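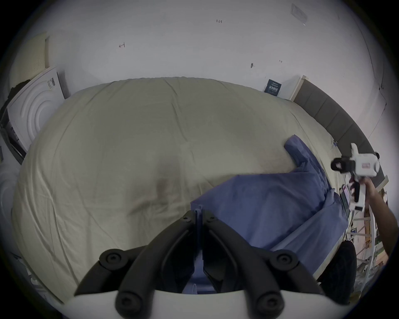
A duvet and a blue cloth on a bed.

How a Recount Works

Say you live in Zultley, a town that needs a new mayor. There are two people running. One wants a bigger library. The other wants a bigger parking lot. Everyone votes, the votes are added up, and the library side wins by 2.

The parking lot side is not happy. Two votes is a very small number. It is the number of people in one rowboat. So they ask for a recount, meaning all the ballots get counted again from the start.

Why not just trust the first count?

Mostly, people do. First counts are usually very close to right. But ballots are filled in by humans, and humans do odd things with pens. They circle a name when they were told to fill in a bubble. They fill in both bubbles, then write "oops." A machine may skip a ballot like that, and a person has to look at it and decide what the voter meant.

Some places recount by machine, some by hand, and some do both. In a hand count, people from each side sit at the same table and watch each other. It is a bit like letting your sister cut the cake while you stare at the knife.
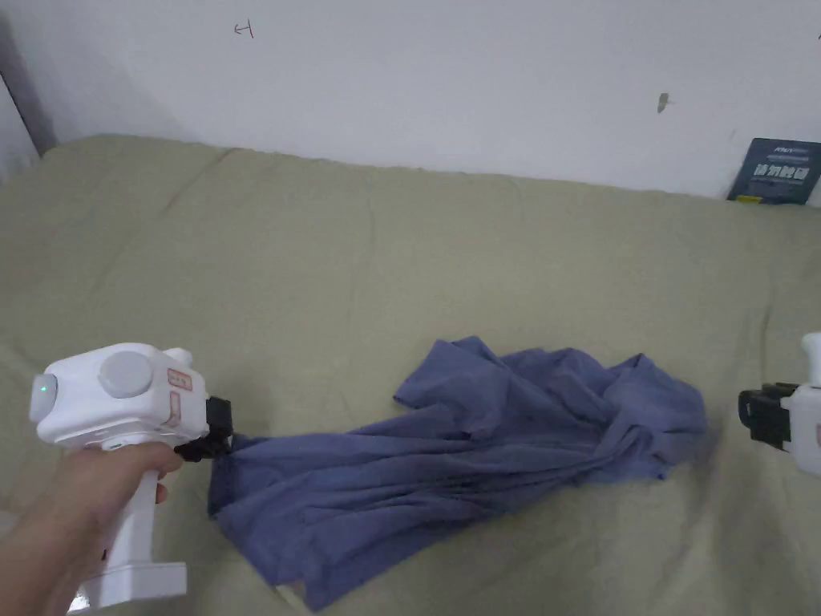
Who gets to ask?

That depends on the rules where you live. In some places a recount starts by itself when the result is close enough. In others, the losing side has to ask, and may have to pay. Zultley's neighbor, the town of Vesesard, once had a vote on dog leashes that came out 84 to 62. Someone asked for a recount. The town clerk read the rules out loud – slowly – and the answer was no. A gap of 22 in a vote that small was much too wide.

Does the winner ever change?

Once in a while. Usually the numbers wiggle a little and the same person wins, only later and with everyone more tired. If the count comes out as a perfect tie, some towns hold another vote. Others flip a coin or draw a name from a bowl. Yes, grown-ups really do this, and they wear their good shoes for it.

Words to know

Ballot: the paper or screen you vote on.
Margin: how many votes the winner won by.
Clerk: the person who looks after the town's records, including the rules about counting.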